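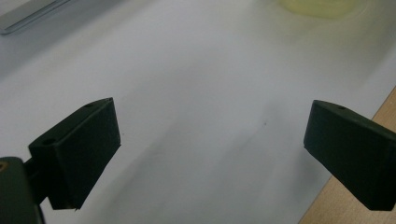

Farbe und Licht, Grundkurs Mimberg
Handout zur 2. Einheit: Die weiße Fläche
Stand: 20. August 2022

Letztes Mal haben wir mit den kräftigen Farben angefangen, und das hat ja auch Spaß gemacht. Jetzt kommt mein Lieblingsthema, und ich gebe zu, dass ich mich darauf schon seit der Kursplanung freue: Weiß! Ein Bogen Papier, eine Tischplatte, eine gekalkte Wand. Alles, woran man sonst vorbeischaut, weil man meint, man wisse ja, wie es aussieht.

Wer in der ersten Einheit gefehlt hat, kann trotzdem einsteigen. Gebraucht werden nur die Begriffe Lokalfarbe und Erscheinungsfarbe. Lokalfarbe ist die Farbe, die ein Ding unter neutralem, gleichmäßigem Licht hat. Erscheinungsfarbe ist die Farbe, die an einer bestimmten Stelle, bei diesem Licht und von diesem Platz aus am Auge ankommt. Bei Weiß liegen die beiden oft erstaunlich weit auseinander.

1. Warum wir Weiß nicht sehen

Eine weiße Fläche wirft den größten Teil des auftreffenden Lichts zurück, und zwar aus allen Bereichen des Spektrums ziemlich gleichmäßig. Sie nimmt also an, was man ihr gibt. Kommt bläuliches Licht vom Himmel, wird sie bläulich. Kommt Glühlampenlicht, wird sie gelblich bis orange. Steht ein grüner Baum vor dem Fenster, kann sie einen Stich ins Grüne bekommen.

Unser Sehapparat rechnet das zum großen Teil wieder heraus. Man nennt das Farbkonstanz, und im Alltag ist sie ein Segen: Wir finden das weiße Hemd im Schrank auch abends bei Lampenlicht. Beim Malen steht sie uns im Weg. Man weiß "weiß", also greift die Hand zur Tube mit Titanweiß, und das Bild sieht hinterher aus, als hätte jemand ein Loch hineingeschnitten.

Dasselbe gilt für die Helligkeit. Ein Blatt im Schatten kann sehr viel dunkler sein als das gleiche Blatt am Fenster, und trotzdem sagen wir zu beiden weiß. Bitte wirklich ausprobieren, einmal gelesen ist da nichts wert.

2. Der Verlauf

Eine große, glatte Fläche ist fast nie überall gleich hell. Auf der Seite, die der Lichtquelle näher liegt, ist sie heller, dann fällt die Helligkeit ab, manchmal so sanft, dass man nirgends eine Grenze angeben könnte. Gibt es zwei Lichtquellen (Fenster und Deckenlampe, der Klassiker in unserem Raum), dann ändert sich mit der Helligkeit oft auch der Farbton. Das sind die schönsten Flächen überhaupt!

Im zweiten Bild lässt sich so etwas gut verfolgen. Oben links ist das Weiß ein blasses, bläuliches Grau, nach oben rechts wird es wärmer und hat einen leicht grünlichen Einschlag, dort fällt auch mehr Licht hin. Die Fläche selbst ist glatt und gleichmäßig. Ob Papier oder Tischplatte, lasse ich offen, für den Verlauf ist das egal. Deckt einmal mit der Hand die Mitte ab und vergleicht nur die beiden oberen Ecken. Dann springt der Unterschied richtig heraus.

Achtet außerdem auf die dunkelgrünen Teile. Neben einem so dunklen Ton wirkt das Weiß heller, als es für sich genommen ist, und umgekehrt erscheint das Grün stellenweise beinahe schwarz. An den abgeschrägten Kanten sitzen feine, hellere Lichter. Wer das malt, sollte mit diesen Lichtern geizig sein, sie sind viel dunkler als die Fläche dahinter, auch wenn sie im ersten Moment leuchten. 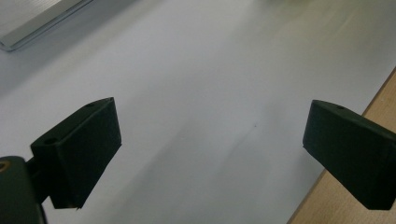
3. Kontrast, der sich einmischt

Zwei Effekte braucht ihr, der Rest ergibt sich beim Üben.

Simultankontrast: Jeder Ton wird von seiner Umgebung verschoben. Ein mittleres Grau auf Schwarz sieht hell aus, dasselbe Grau auf Weiß sieht dunkel aus. Mit Farben geht das genauso. Ein neutrales Grau neben sattem Grün bekommt einen Anflug von Rot. Deshalb mischen wir den Ton für eine weiße Fläche nie auf einer braunen Holzpalette und wundern uns dann, sondern auf einer Unterlage, die der Umgebung im Bild nahekommt.

Randkontrast: An der Grenze zwischen Hell und Dunkel überzeichnet das Auge. Direkt neben einer dunklen Kante scheint das Weiß noch einmal aufzuflackern. Callum Bramwell hat das in seiner Gaststunde im Dezember mit einem einzigen schwarzen Kartonstreifen vorgeführt, und danach war es ganz still im Raum. Den Streifen bringe ich wieder mit.

Ob man den Randkontrast mitmalt, ist eine Geschmacksfrage. Ich male ihn nicht mit, das Auge der Betrachter legt ihn ohnehin dazu. Wayne Bloxham sieht das anders und hellt an den Kanten auf, und seine Bilder sind wunderbar. Streitet euch ruhig darüber.

4. Weiß mischen

Grundregel für diese Einheit: Reines Weiß aus der Tube kommt erst ganz am Schluss auf das Blatt, und nur an eine Stelle.

Für kühle, bläuliche Grautöne: viel Titanweiß, eine Spur Ultramarin, eine noch kleinere Spur gebrannte Umbra. Mit der Umbra nimmt man dem Blau die Süße. Wird es zu violett, hilft eine Winzigkeit Ocker.

Für das warme, leicht grünliche Weiß: Titanweiß, Lichter Ocker, dann mit der Pinselspitze etwas Grüne Erde. Grüne Erde ist ein schwaches Pigment und für so etwas ideal, man kann sich kaum vertun. Phthalogrün bitte nicht! Davon reicht ein Krümel und der ganze Haufen ist Pfefferminz.

Für sehr dunkles Grün: Phthalogrün (hier darf es!) mit gebrannter Siena brechen, bis es fast schwarz ist. Für die helleren Kanten denselben Ton mit etwas Weiß und einem Hauch Blau aufhellen. Schwarz aus der Tube geht auch, wird aber neben Weiß schnell stumpf.

Immer in dieser Richtung mischen: Farbe ins Weiß, in kleinen Portionen. Andersherum verbraucht man die halbe Tube.

5. Übungen

Übung A, das Guckloch
In ein Stück grauen Karton ein kleines Loch stechen, ein Auge zukneifen und durch das Loch auf eine weiße Wand schauen. Langsam von der Fensterseite zur Türseite wandern. Aufschreiben, was man sieht, mit ganz normalen Wörtern: milchig, bläulich, nach Kerzenwachs, egal.

Übung B, die Treppe
Eine Leiter aus 14 Grautönen anlegen, vom hellsten bis zum dunkelsten, möglichst gleich große Sprünge. Die Felder stoßen direkt aneinander, keine Bleistiftlinie dazwischen. Trocknen lassen und erst dann beurteilen, Acryl dunkelt beim Trocknen nach. Danach die Treppe neben ein Blatt im Schatten halten und die passende Stufe suchen. Fast alle liegen beim ersten Mal zu hell, ich auch, nach all den Jahren immer noch.

Übung C, der Bogen
Einen weißen Bogen, Kantenlänge mindestens 50 cm, flach auf den Tisch legen. Einen dunklen, kantigen Gegenstand dazu. Ein Farbmuster für jede Ecke des Bogens mischen und auf einen schmalen Papierstreifen streichen. Den Streifen an die Ecke halten und vergleichen, nachmischen, wieder vergleichen. Erst wenn alle Muster stimmen, wird gemalt, und zwar nur die Fläche mit ihrem Verlauf. Der dunkle Gegenstand kommt als grobe Silhouette hinein, damit das Weiß etwas zum Anlehnen hat.

Übung D, für Schnelle
Dasselbe bei Lampenlicht wiederholen und beide Blätter am nächsten Morgen nebeneinander an die Wand hängen.

6. Papier und Untergrund

Der Evus-Karton aus dem Kursschrank ist leicht gelblich, der glatte Zeichenkarton aus Brovport deutlich kühler. Legt sie einmal übereinander, ihr werdet staunen. Viele Papiere enthalten optische Aufheller, die ultraviolettes Licht in sichtbares Blau umsetzen. Am Fenster strahlen sie, unter mancher Lampe verlieren sie diesen Effekt und wirken plötzlich matt. Für die Übungen B und C deshalb bitte bei einer Sorte bleiben.

Glänzende Flächen machen die Sache komplizierter, dort mischt sich zum Verlauf noch die Spiegelung. Kommt in der vierten Einheit dran, mit Porzellan!

7. Mitbringen zum nächsten Mal

Die Treppe aus Übung B, auch wenn sie misslungen ist
Titanweiß, Ultramarin, gebrannte Umbra, Lichter Ocker, Grüne Erde
Einen flachen Pinsel, der breiter ist, als ihr euch traut
Irgendetwas Weißes von zu Hause, das in eine Hand passt

Die Wandfotos aus dem Cheetham-Heft liegen als Kopie im Regal neben dem Waschbecken, bitte nur ansehen und wieder zurücklegen.

Weitere Handouts aus diesem Kurs
Einheit 1: Lokalfarbe und Erscheinungsfarbe
Einheit 3: Schatten auf hellem Grund
Einheit 4: Porzellan, Glanz und Spiegelung
Pigmentliste für den Grundkurs
Gaststunde Callum Bramwell: Der schwarze Streifen
Raumplan und Zeiten Mimberg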